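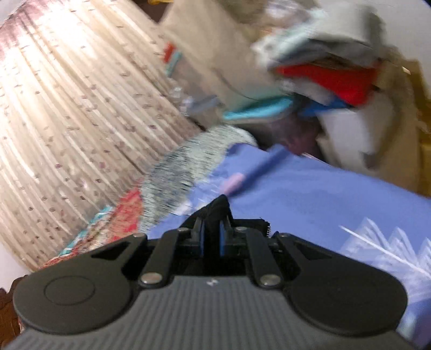

Cloth is made from threads, and threads are made from fibres. A fibre is a very thin hair of material, much finer than a piece of string. Some cloth is dyed one plain colour and some has a picture put on top of the colour. A blue fabric with a big white feather or leaf shape on it, lying with other fabrics in a pile, is an example of a patterned cloth. The plain parts of a cloth like that can be folded any way you like, but if you cut it up to make a cushion you have to think about where the big white shape will go. A sheer curtain is different again. Sheer means that light comes through it easily.

What is cloth made of?

Fibres come from plants, from animals, or from factories. Cotton grows on a bush, in fluffy white heads called bolls. Linen comes from the stalk of the flax plant. Wool is the coat of a sheep, and silk is unwound from the cocoon of a silk moth. Polyester and nylon are made in factories, mostly using oil.

Many things in your home are a mixture. If you look at the label sewn inside a jumper or a pillowcase, you will find a list with a number beside each fibre. The numbers always add up to 100, as they are percentages. A label that says "cotton 100%" means there is no other fibre in the cloth.

How are threads turned into cloth?

The two main ways are weaving and knitting.

In weaving, one set of threads is stretched tight on a frame called a loom. These are the warp threads. Another thread, the weft, goes over and under them from side to side. Sheets, tea towels and most curtains are woven. Woven cloth does not usually stretch very much unless a stretchy fibre has been added.

In knitting, the thread is made into loops, and each new row of loops is pulled through the row before. Loops can open and close a little. This is why a T-shirt or a pair of socks will stretch when you pull it and go back when you let go.

Why can you see through some curtains?

Sheer cloth is made with thin threads that have gaps between them. In the daytime a sheer curtain lets light into a room but makes it harder for people outside to see in. At night, with the lamp on, it works the other way round and people outside can see in quite well. Many homes have a second, thicker pair of curtains for this reason.

How does the pattern get there?

A pattern can be woven in, using threads of different colours, or it can be printed on afterwards. There is an easy way to guess which. Turn the cloth over. If the back is much paler than the front, it was probably printed. If both sides have a clear pattern, it may have been woven, although some printing goes right through thin cloth.

In screen printing, ink is pushed through a fine mesh with part of it blocked. The ink only reaches the cloth where the mesh is open. Each colour needs its own screen, so a design with 4 colours needs 4 screens, and they must line up or the edges will look fuzzy.

Looking after a pile of fabrics

Put cloth away only when it is completely dry. Damp cloth smells musty after a day or two and can grow small black spots of mould. Fold big pieces with a helper: hold two corners each, walk together, and one of you takes all the corners. Heavy things go at the bottom of the pile and thin things at the top, where they will not be squashed. If a fold is left for a long time it can become a crease that is hard to get out, so it helps to refold things along a different line every few months.

Something to try

You will need 3 small scraps of old fabric, a saucer and a teaspoon. Ask a grown-up before you cut anything up.

Lay one scrap on the saucer and drip a teaspoon of water into the middle. Count slowly to 10 and look at how far the water has spread. Dry the saucer and do the same with the other scraps. Cotton often soaks water up quickly. On some polyester the water sits in a bead for a while before it goes in. Write down which scrap you think would make the best towel.

Words to know

Boll: the part of a cotton plant that holds the fibres.
Loom: a frame or machine for weaving.
Sheer: thin enough for light to pass through.
Warp: the threads stretched along a loom.
Weft: the thread that goes across.

Written by Gwilym Skyrme. Checked by Emlyn James.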